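Kutell Toy and Tool Library - Frequently asked questions

What can I borrow?
We have 226 items for children and 482 for the kitchen and the house. The kitchen shelf has spatulas, whisks, rolling pins and baking molds. The children's shelf has sand and garden toys, puzzles and blocks. Please look in the catalog before you come, as some things are popular in June.

How long can I keep an item?
You can keep it for 19 days. If another member did not reserve it, you can renew it one time by email.

How do I clean a spatula with a wooden handle?
Wash it by hand with warm water and a little soap, and dry the handle with a towel. Do not leave it in the sink, and do not put it in the dishwasher - the wood becomes rough and the metal ring can get loose.
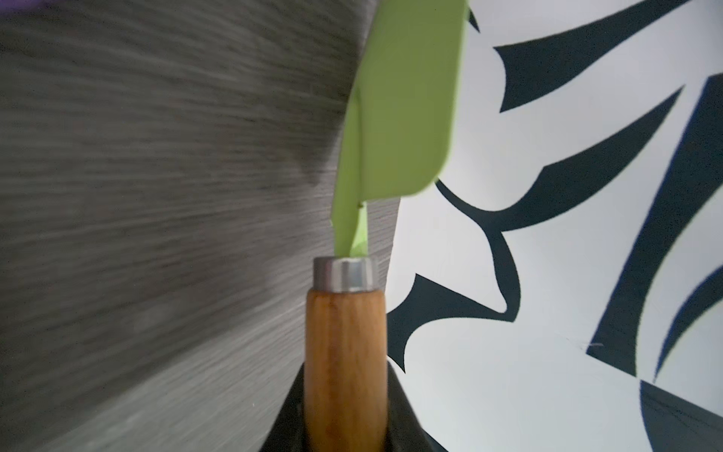 If the head comes off the handle, please do not glue it at home. Bring both pieces back and tell us at the desk. We do not charge for this kind of repair.

Can I use a borrowed spatula in a hot pan?
Only if the catalog says so. Not every soft head is made for high heat. When the catalog says nothing, use it for batter and dough only.

How should I return beach and sand toys?
Rinse them well and let them dry in the shade. Sand likes to stay where the blade of a shovel meets the handle, so an old toothbrush is useful there. We also ask you to look for cracks along the edge of the blade. A cracked shovel can scratch a small hand, and we will take it out of the collection.
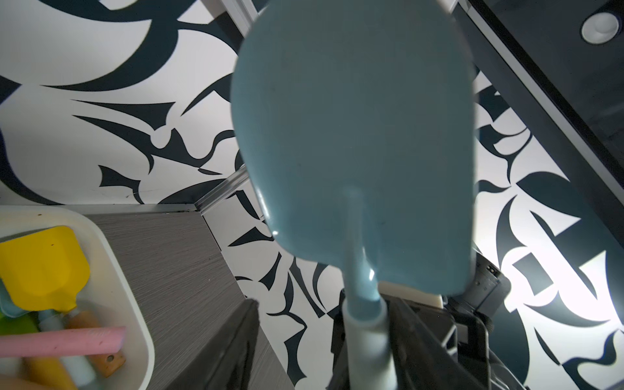 Morfudd Prothero wrote to ask if sun cream can be removed from plastic toys, because soap alone did not help her. She now rubs the toy with a paste of baking soda and water, waits a few minutes and rinses. We tried the same way and we can recommend it, but please rub softly.

What happens if I lose something?
Write to Berwyn Foulkes at the desk. For small items we ask you to pay the price in the catalog, or to bring a similar one in good condition.

Where do I bring things back?
To the desk in Ramstead Hall, or to the green box near the door until 8 p.m. Kitchen knives must always go to the desk.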